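Clinwood hand-held gripper

Price: £687, with two fingers, a wrist strap and a hard case

I've been selling the Clinwood since May and it's the one I pick up myself when there's a new task to teach. You hold it, you do the job with it the way you want the robot to do it, and the camera on top records what the fingers get up to. No arm needed in the room at all, so you can do your demos at the kitchen table if you like (I do!).

The fingers are plain dark blocks with softly rounded corners and two small screw holes in the top face of each one. Start every demo with them wide open over bare table, then go in for the object. Your training data will be much tidier for it. 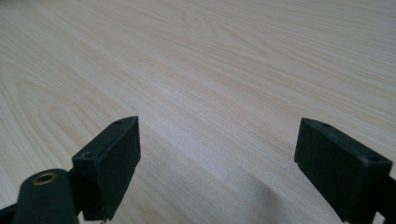
2 min read

On a pale tabletop you'll get a soft shadow between the fingers, and I leave mine in – the robot is going to cast one too. Very glossy tops are more of a nuisance, so throw a cloth over those.

Oona Rissanen at Horcombe used hers for folding napkins and got through 1000 demos on the first set of fingers. If you'd rather drive a real arm from a distance, have a look at the Wallin remote handle instead. It's dearer and takes longer to set up, but it's lovely for heavy things.

Spare fingers are £10 a pair. Order code 3739. Raili Ruotsalainen does the packing and posts on Tuesdays and Fridays.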